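Re: [ilmont-kitchen] steamer for the July lunch

> The pot we borrowed from Wusside last year was a pain on the stove,
> water boiled off twice and the bottom row stuck. Does anyone have
> an electric one? And how many buns fit on a tray without touching?
> We need 61 by noon.

Yes — we have one, you can have it. Electric base, one knob on the front, steel tray with the small holes. Lid is glass. Dont lift it by the rim, use the handle, the rim gets hot.
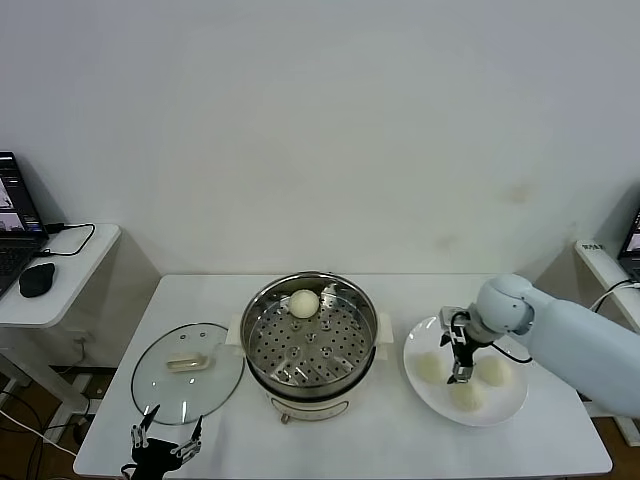
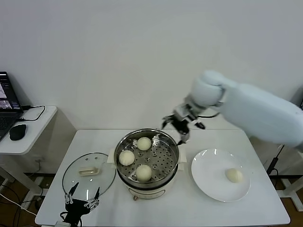

Steamer, lid and plate on the white table. One bun in the pot in the first, three in the second.

As to how many fit: I'd go 6 a batch, they swell. 8 if you make them small. So do the math, start early, probably before 9. Cold ones can go back in for a couple minutes.

Paper under each bun if you have it. We were out, I oiled the tray insted, fine.

Flour — still have the Powell sack in the hall closet, take what you need. Plates you'll have to find, I only have the one wide one that's any good for this.

Can drop the pot off at Flalolora after 4, door code is still 2590 I think? Somebody confirm pls. Need it back by end of the month.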